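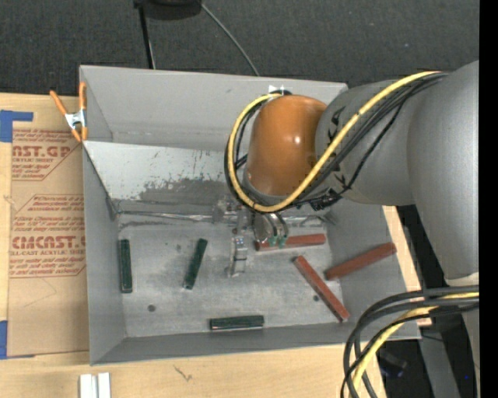 Is the Nondthorpe "scene" a real thing or something a label made up to sell a box set? I keep reading that Skerka and Aksoy came out of the same club nights, but to my ears they share nothing except a postcode. At the moment all my records from there are filed together, and I'm not convinced they belong together. The set is £249, so I'd like to know before I pay.

marrec3355
8/13/25

Partly real. Both used the same rehearsal rooms for over 3 years, but the sleeve notes stretch that a long way. Of the 4 discs only the first has anything you can't find second-hand.

Amilov

Never trust sleeve notes. Skerka are rubbish anyway.

dubplate_dan

I went to a few of those nights. Mostly it was one sound system and people talking over it. File them under S and A and keep your money until May, when the single discs are due.

lowend_nondthorpe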